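Filtering idle frames out of two-arm recordings before training

If you train a policy on teleoperated episodes, you will sooner or later find that it likes to stand still. The usual cause is idle frames: stretches where the operator was thinking, or waiting for one arm while the other caught up. The steps below show how we trim them in Plusia, our replay and labeling tool. You need version 3 or later and a folder of episodes that already passed the sync check.

Step 1. Load the episodes

Open a terminal in the project folder and run:

plusia load episodes/ --arms left,right

The tool prints the number of episodes it accepted. Our set has 122. If yours comes up short, look in skipped.log first. A missing gripper channel is the most common entry.

Step 2. Compute joint speed per arm

plusia speed --window 5 --per-arm

Keep the per-arm flag on. Without it the tool averages both arms, and a slow left arm gets hidden behind a fast right one. Arnar Thygesen lost an afternoon to this before we changed our default config.

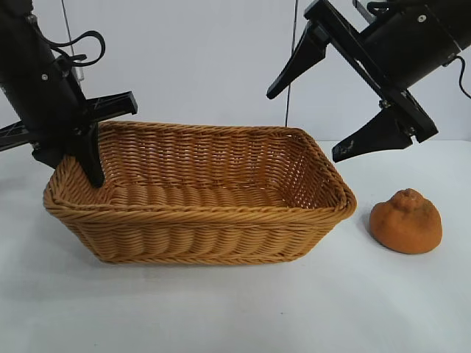
Gripper speed is stored separately from joint speed. A frame where the joints are still but a gripper is closing has to stay in, so add the gripper channel before you set any threshold:

plusia speed --add gripper

Step 3. Set the threshold

Open speed.yaml and set idle_below to 0.02. A frame is marked idle only when both arms and both grippers are under that value. Start low. You can always raise it later, and cutting too much is harder to notice than cutting too little.

There is one more setting, min_run, which says how many idle frames in a row it takes before anything is removed. We use 10. Short pauses before a grasp are useful to the policy — leave them alone.

Step 4. Preview and cut

plusia trim --dry-run

On our set the dry run marked 3,195 frames. Scroll through the report and open the episodes with the most marked frames. In one of ours, 754 frames were marked in a single episode, and Grethe Kragh traced it to a dropped encoder stream. We removed that episode by hand.

When the report looks right, run the same command without --dry-run. The originals stay in episodes/raw.

Step 5. Rebuild the action chunks

Chunks that cross a cut will contain a jump. Run plusia chunk --respect-cuts so that each chunk ends at the cut. If you skip this, the arms may jerk at playback.

Known problem: on older controllers the timestamps restart at zero after a trim. Hiu-tung Pan has a patch for this in ticket 115.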